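What we got out of a summer of demonstrations

2020-11-19

I have been promising to write up the Merkance work since July, and every time I sat down to do it there was one more run to look at, so thank you to everyone who kept asking (my inbox remembers you all).

The question was a plain one. If a two-armed robot learns an assembly job by copying people, does it help to label the moments when both hands matter? We collected 1,061 demonstrations on the parts board, and I went through 158 of them by hand, marking the stretches where one hand holds a part and the other is getting close. It was slow going, and I drank a lot of tea - but I grew fond of those little blue gears and pegs.

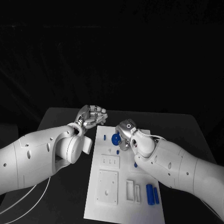
What the labels changed

We trained 2 policies, one with my labels and one without, and gave each 12 tries at the gear step. The labeled one finished 9 more often than I dared hope, which is to say 9 in all, and the plain one managed 5. Those are small numbers, I know! Still, the failures looked different too: the plain policy tended to close the second hand too early. Next we move to the Stikach parts, which are smaller and much fussier.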